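The Snack Table at Kneath Hall, October

Welcome to the gallery from our October cooking afternoon! We had the big room at Kneath Hall from noon on Tuesday, and I can't remember a session I've enjoyed more. The plan was small food: things you can pick up and eat in 2 bites, made by people who mostly hadn't cooked together before. We had 15 cooks signed up, split over the two long counters, and everyone took home a box of whatever was left (which in my case was mostly cheese puffs, and I regret nothing).

For anyone new to the page, this is the eighth gallery we've put up. The first ones were just plates on a windowsill, and you can still find them under Older Galleries. Over the summer we moved from the Sulton Road kitchen to Kneath, and oh, the difference a decent counter makes! There's room to roll dough without your elbow in somebody's soup, and the light comes in from the garden side until late in the afternoon.

Brigitta Aebischer planned the menu again. She sent it out the week before with a shopping list, a very strict note on butter, and an oven timetable that we kept to for nearly an hour. Her idea was to keep everything round and bite-sized so it would all sit together on the table at the end: little potato cakes, cheese puffs, oat biscuits, stuffed mushrooms, and a tray of sweet buns with cardamom that I've already made twice more at home. Once for the neighbors, once purely for me.

A few things people have been asking about since:

The potato cakes are grated coarse, squeezed hard in a tea towel, and seasoned before shaping. Use a floury potato. We fried them in a shallow layer of oil and kept them warm in a low oven.

The cheese puffs are a plain choux with a strong hard cheese stirred in while the dough is still warm. Pipe them small, smaller than you think, they swell up like anything. Leave the oven door shut for the first part of the baking, please, I am looking at the whole left-hand counter.

The cardamom buns need a proper long rise. Ours went in by the radiator and came out enormous. The recipe is on the Idulov page, with the sugar cut down a little from the first version.

And the cutting mats! Several of you wrote to ask. They're the thin bendy kind, and I love them because you can lift the whole thing and tip your chopped onions straight into the pan. A rinse, a wipe, stand them up to dry, done.

On to the gallery. Click through for the larger size, and if you'd like a copy of something just write and give the name of the gallery. 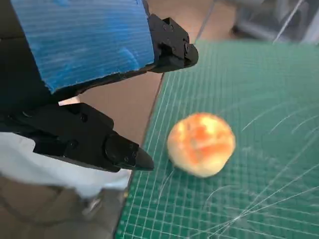

One small round bite on the green mat.

The next session is Soups and Flatbreads, same room, same noon start. Bring an apron and a container with a lid. Brigitta has promised her lentil soup with the burnt onions on top, and I'll be bringing the flatbread griddle from Utorura, so come hungry! Sign-up is open on the Kneath page.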